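Shape You Can Hold: A Study of Everyday Plastic Bottles
Packaging and Product Form, second-year project report
Raluca Coman and Amna Kazmi

Why bottles?

We started this project because of an argument over shampoo. Amna had a bottle at home that she loved picking up, and Raluca had one that slid out of her hand most mornings, and when we put the two side by side on the studio table they were almost the same size! The only big difference was the shape of the upper part. That was enough to get us hooked. Our tutor told us to pick a question we could answer in one term with no lab budget, so we settled on this one: how do small details in the shape of a plastic bottle change the way people grip it, and the way they feel about it before they even touch it?

Collecting

We asked everyone on our corridor in Heffernan Hall for empties and ended up with 44 bottles, which took over both our desks and one windowsill. Cleaning them was the least glamorous part of the project (the sunscreen ones especially). We peeled off the labels wherever we could, so that people would respond to the form and the color and nothing else. The smallest was a travel bottle and the biggest held 957 milliliters, measured with a kitchen jug, so please forgive a little sloppiness there.

Then we sorted them by what happens between the shoulder and the cap. Some bottles go straight up with no change at all. Some pinch in sharply. The group we got most excited about has ridges, and we ended up calling these "collar bottles" in our notes.

The orange cylinder became our favorite of the collar group. The body is plain and glossy, and all the interest sits up at the neck, where two raised bands run around it with darker grooves marking them out. The lip bulges just above the shoulder, so the wider body seems to start with a little announcement. We drew this part again and again, and it taught us a lot about how shine explains a curve – a long streak of glare down the right side does most of the work of telling your eye that the thing is round.
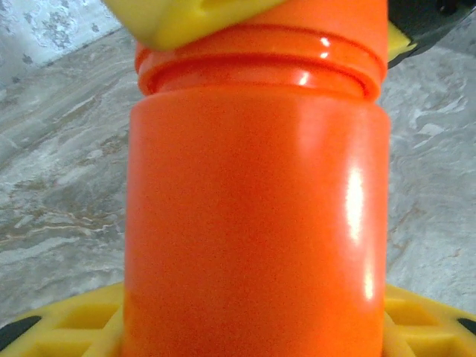 Testing the grip

We set up a table in the Plekstead building lobby and asked people to lift a bottle, turn it a quarter of the way around, and set it down again. Each person did this with dry hands and then with hands dipped in soapy water. Afterward they gave the bottle a score for comfort and another for how secure it felt. By the end of August we had 344 scored lifts written down, and two very wrinkly pairs of hands from refilling the basin.

With dry hands the shapes scored close together. With soapy hands the collar bottles pulled ahead on security, and several people moved their fingers up to the ridges without being told to. Comfort was more mixed. A few people found sharp ridges annoying, and rounded ones did better.

What we would change

We filled every bottle halfway with water, which was easy but meant the big ones were much heavier. Next time we would match the weights. We would also love to make our own necks in clay and swap them onto the same body – Raluca has already sketched four.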